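### 3.2 Humidity control and device placement

Indoor relative humidity was logged at two heights in each bedroom, 40 cm above the floor and at pillow level, with a sample taken every 10 minutes. Loggers from Weteck were used in all rooms. They were checked against a saturated salt reference before the heating season and again in August, and the drift found was applied as a linear correction. Readings taken with a window open were kept but flagged, as in the earlier Majali study (Meesuk, Section 2).

Moisture output was treated as an input to the room model and was not estimated from the humidity curve. Each household weighed the water it added and wrote the mass on a log sheet. Sheets with missing entries were dropped for the whole night - partial nights gave a clear low bias in the evening hours. After this step 1,309 room-nights remained. Small tabletop units differ in shape and controls, and one compact form, with a round recess in the top and a button on the side, appears in Figure 4.

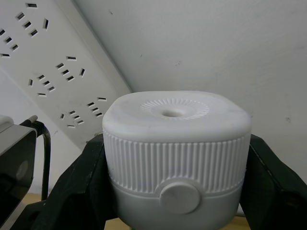 **Figure 4.** Compact cube-shaped unit, white, with a ribbed upper band.

### 3.3 Air exchange and surface moisture

Air exchange was found from the decay of carbon dioxide after the room was vacated in the morning. A single-zone model was fitted to each decay curve, and fits with a residual above the preset limit were repeated with a shorter window. Bedrooms in the Grondora buildings had tighter frames than those in Mima, and their decay curves were correspondingly longer. Door position had a larger effect than floor area in both sets.

Surface moisture was measured on the inner face of the outside wall, at the corner nearest the bed and at the center of the wall. The corner was colder in every room with an uninsulated slab edge. A moisture source close to such a corner raised the local reading well before the room average changed, so the distance from source to wall was entered as a separate term. The term was kept in the final model for Mima and dropped for Grondora, where it did not improve the fit.

Two limits apply. Bedding stores and releases water over the night, and this exchange was folded into the error term. Occupant moisture was taken as constant during sleep - a common choice, but one that hides differences between adults and children. Both effects are taken up again in Section 5.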